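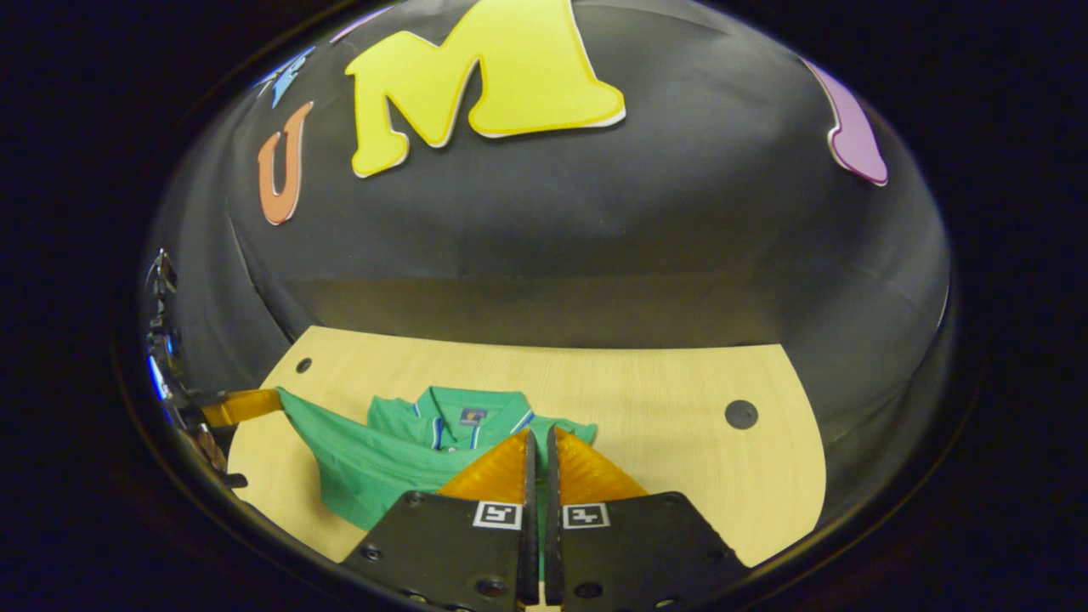

Handout 5: Care and setup of the hand-held gripper pair
Robot Cells and Maintenance, January block
Course lead: Esther Mfaume. Bench supervisor: Bonifacio Sotomayor

Read this before your first bench session. It covers the two hand-held grippers at the Skedholm bench, which we use for recording cloth handling. The shirt task is the standard check after any work on the grippers, so you will see it often.

1. Parts you will work on

Each gripper has two fingers. A finger is a black housing or plate with ridged orange pads and a square black-and-white marker on it. The pads do the gripping and they wear. The markers let the software work out how far apart the fingers are - a marker that has shifted gives a wrong opening width even when the gripper itself is fine.

The lens is a fisheye. Straight edges come out bowed, and the picture goes dark toward the corners. Do not report either as a fault.

2. Pads

Wipe the pads with a lint-free cloth and plain water. Solvent makes them hazy and, later, stiff. Lint in the ridges comes out with a soft brush.

Change a pad when the ridges are worn smooth at the tip or when it has torn at the base. Always change both fingers of a gripper together. Log the change on the Famham sheet. The usual interval is about 500 recordings, but go by the condition of the pad.

3. Markers and screws

Check every screw head on the finger plates with the short driver. Snug is enough. The threads are in plastic, and Jérémie Bodin has had to rebuild plates that were overtightened.

A marker should lie flat with its white border complete. If a corner has lifted, replace the whole marker. Do not glue it back down. After replacing one, run the opening calibration again from fully closed to fully open.

4. Shirt check

Lay the polo shirt on the table with the collar toward the black backdrop. Leave some folds in it. Bring one gripper in from the right side of the shirt and hold the other at the front, fingers open. Move slowly and keep the markers in view of the lens. 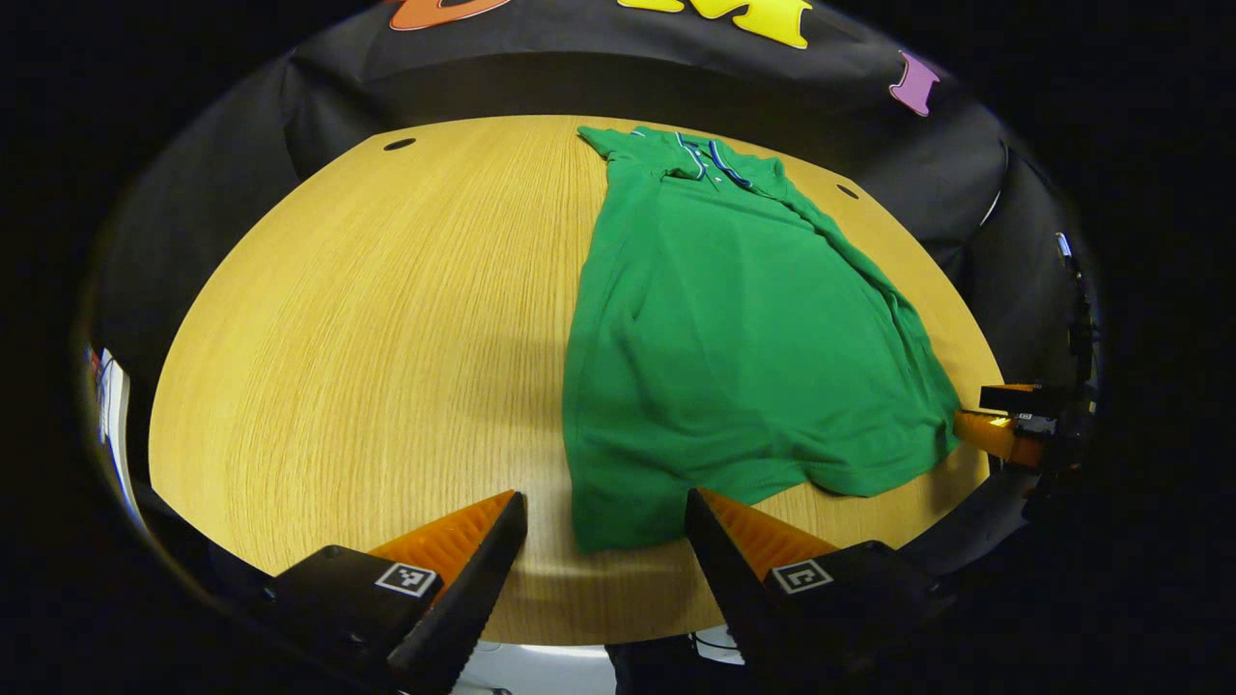
5. Reading the result

Open the recording in Dallano and look at the marker track for each finger. We accept a dropout of up to 100 milliseconds. If it is longer, clean the lens and the markers and record again. If the second recording also fails, tag the gripper and give it to Frida Ketilsson.

6. End of session

Close the fingers without load and put the grippers back in their cases. Pads left pressed together under force take a set. Session sheets go in Sólveig Riis's tray by Friday.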